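Trorico releases Kevix 2 planner with new handling for lidded and reflective objects

Trorico has released version 2 of Kevix, its motion planning and perception package for single-arm tabletop work. The update replaces the grasp planner, adds a separate model for transparent and shiny surfaces, and changes the way the software stores what it knows about an object between tasks.

The company said the release is meant for labs and small integrators who work with household goods instead of boxed parts. Kevix 1 was written mainly for bins and cartons, and users had complained that it did poorly with kitchen items, in particular anything with a glass lid or a polished metal edge.

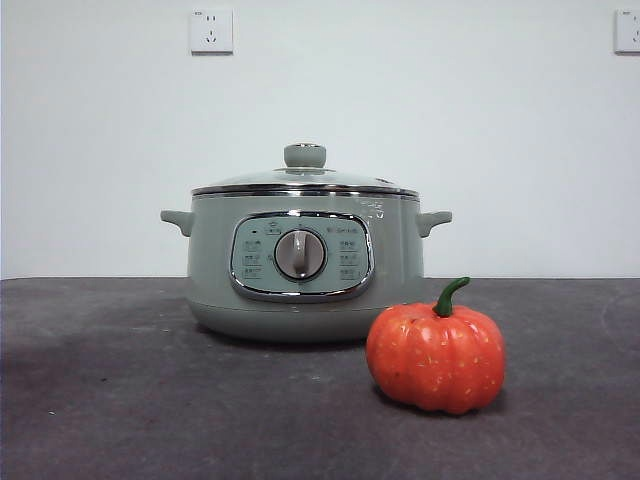

Yousafzai
7/10/19

The main change is in how the planner gets its picture of the table. In the old version, depth readings were merged into one point cloud and the planner treated every gap in the cloud as free space. Glass returns few usable depth points, so a clear lid could be read as an opening and the arm could be sent straight into it. Kevix 2 marks these gaps as unknown and keeps the arm out of them until the color image has been checked.

The color check is done by a small network that labels each region as solid, clear, reflective or background. Trorico said the network was trained on 1955 labeled tabletop views, and that a further 700 views were held back for testing. The labels are passed to the planner along with a confidence value, and the user can set the value below which a region is treated as blocked.

The company also rewrote the way objects are separated when one stands partly in front of another. The first version often joined two touching outlines into a single object and then looked for a grasp across both. The new one uses color and surface shape together and will ask for a second view if the two disagree. Users who have only one fixed camera can turn this request off, in which case the planner picks the more cautious outline.

Object records have been moved out of the main configuration file. Each record now holds a rough shape, a list of allowed grasp points and a list of parts that can move, such as a lid, a knob or a door. Records are plain text and can be edited by hand. Old files can be converted with a script that comes with the package, although grasp points saved under Kevix 1 lose their approach angle and have to be set again.

Rotary controls are the other new item. Kevix 2 can store a dial as a moving part with a center, an axis and a set of named positions. The planner then produces a wrist path that turns the dial from one position to the next and checks that the arm stays clear of the rest of the object on the way.

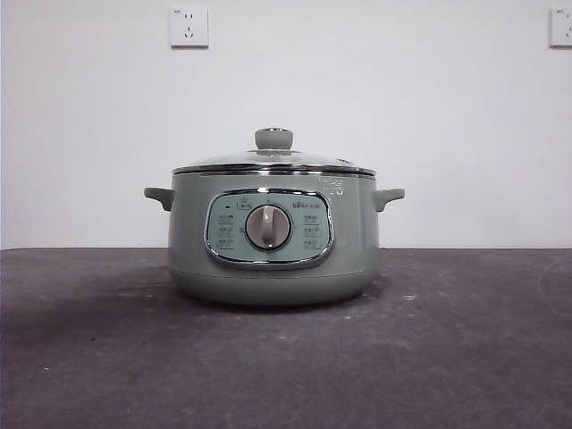

Dial reading is the part of the release that early users have written to us about most. The software has to work out the current position before it can plan a turn, and it does this by finding the line of the grip and comparing it with the directions saved in the record. On an electric pot with a grip ridge that points toward the top of the panel, as on the green one above, the starting angle is simple to state, and the mode labels in columns to the left and right of the dial can be entered as named positions. Printed labels are not read by the software. They are typed into the record once, in any language, and the planner uses only the angle that goes with each.

Trorico gave some figures for speed. On the company's test computer, a full planning cycle took 1815 milliseconds under the first version and takes 1751 milliseconds under the new one. The gain is small, and the company said most of the time saved in the planner is spent again on the color check. Users who don't need to handle clear objects can switch the check off.

There are limits. The release supports one arm at a time, and a lid that has been lifted has to be tracked by the gripper position, as the camera model doesn't follow clear parts while they are moving. Push buttons can be stored in an object record, but the planner has no press action for them yet. Trorico said that action is planned for a smaller update in November.

Kevix 2 works with the same arm drivers as the first version. The connection to Fimix, the logging tool that many Kevix users run beside it, has been kept, and the log now includes the color labels and confidence values for each plan. Fimix users will need to update their log reader before opening files made with the new release, or the added columns will be dropped without a warning.

Current license holders can download the update at no charge. The first version will receive bug fixes through the end of the year. The manual has been rewritten and now has a chapter on object records, with sample files for a kettle, a covered pot and a storage jar.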